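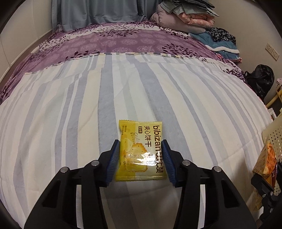

How do I split a shared snack shelf fairly when one person eats most of it?
Posted in Workplace & Shared Spaces

Wilma De Bruijn
Small office, nine desks, one kitchenette with a fridge that hums in B flat. Since last July we've all paid into a snack kitty, and I'm the one who does the shopping because I once said the words "I don't mind." I drive to the warehouse store in Belmonte, load up on chips, crackers, nuts and those little packets of cookies, and put them on the open shelf over the sink.

It used to last the month. Now it lasts until the second coffee break. I don't want to accuse anyone, but one coworker has been seen walking back to his desk with his pockets rustling, and he pays the same as the woman who takes one bag of almonds a week and apologizes to the shelf while she does it. Last month I spent $427, which is more than my first car payment, and the kitty came up $90 short. I covered it. I would like to stop covering it.

I've thought about a sign-out sheet, a lock, and quitting. Has anyone run one of these and stayed on speaking terms with the people they work with?

marshgate_pete
Just buy stuff people don't like. We had rice cakes for a year and never ran out. Problem solved.

Ullora Fan 2
I ran the snack shelf at a dental billing office for six years, so I have both opinions and scars.

Skip the sign-out sheet. Ours was accurate for one morning. After that it recorded a lot of visits by someone named "Me," and one week the pen went missing and took the whole system of government with it. The lock is worse. You become the keeper of the key, and grown adults will come stand by your chair at 3:30 with a look in their eyes.

What worked was getting rid of the flat fee. Everything on the shelf gets a price, rounded up to the next quarter, and there's a payment code taped to the cabinet door plus a jar for people who still carry coins. Work the price out from the receipt: divide the box by the number of packets in it and round up. The rounding covers the bag that splits and the granola bars that no one will ever eat. Your almond lady pays for her almonds. Your rustling friend pays for his lifestyle.

You'll lose a little to people who forget. Decide now how much you can stand — I allowed for one packet in twenty — and if it goes over that, don't restock for a week. Say nothing. Put the empty box back on the shelf where everyone can see it. I never had to do it more than twice a year.

Two other things. Pay yourself back the $90 out of the first month's takings, and tell everybody you're doing it, in writing, in a cheerful tone. Also, hand off the driving. Whoever shops should rotate, or the store should deliver. I used an outfit called Pimel for a while, and apart from the time they sent us a case of canned beets, it was fine.

If your boss is at all reasonable, ask whether the company will just pay. Mine said yes after six years. I had never asked.

Vodano77
The post above covers most of it, but I'd keep the flat fee for coffee and milk. Pricing those by the cup is how you end up with a man from accounting arguing that he only takes a splash.

For the salty stuff, portion size matters too. Our shelf went twice as fast when we had big bags with a clip on them, because with an open bag you're never sure how much you had. Single packets cost more per ounce but people can count them, and so can you. The clip, incidentally, has been missing since spring.

I wouldn't confront the pocket guy. I was the pocket guy at my last job. I had no idea anyone noticed, and when somebody finally brought it up in a staff meeting, under "other business," I brought my own lunch and ate it in my car until I found other work. A price list would have fixed me in a day.

Wilma De Bruijn
Thank you, this is very useful, except for the rice cakes. I asked the boss this morning. She said she thought the company had been paying all along, and how much did we need? She had a packet of crackers in her hand at the time. I've sent her the receipts.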